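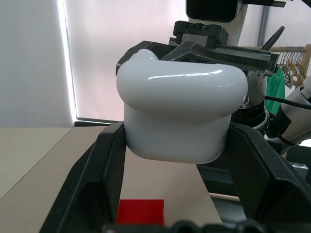
Two grippers and a glossy white, block-shaped object at the Rustad bench, November.

Anyone who has stopped by the shared workshop lately will know that the two-arm build has taken over most of our conversations (and a good share of the coffee). Lindalva Pacheco, whose patience with a cable tie is something to behold, rebuilt both wrist mounts this fall, and we are now up to 500 practice runs on the simple stuff – blocks, mostly, held in one hand with the other coming in close. The finger pads are the Zutico ones we voted on in the spring, and I will admit I voted against them and was wrong.

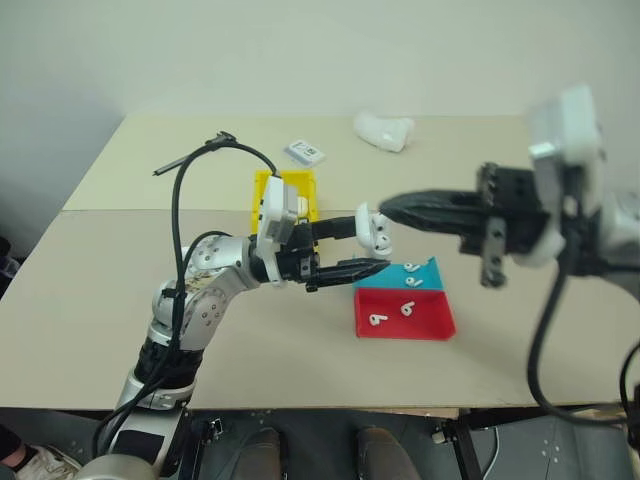

Small parts have been my own corner of the project, and I could talk about them all evening, so please forgive me if I go on a bit. Blocks are kind to a gripper and earbuds are not, being slippery little things with hardly a flat side anywhere. I keep the loose ones in the shallow blue and red bins at the near side of the table, two in each, with the open charging case held up in the left gripper over the work area. Our log stands at 3,179 attempts of all kinds, nearly all of them saved, and I have been reading back through the earbud ones with a pencil in hand. My hunch is that the closing speed matters more than the grip force, and I'd dearly love a second opinion from somebody who knows motors!

We still need 12 cable clips and a spare Sturkum power supply if you have one in a drawer. Bring them by any evening after seven, and come and have a go at the controls while you're here.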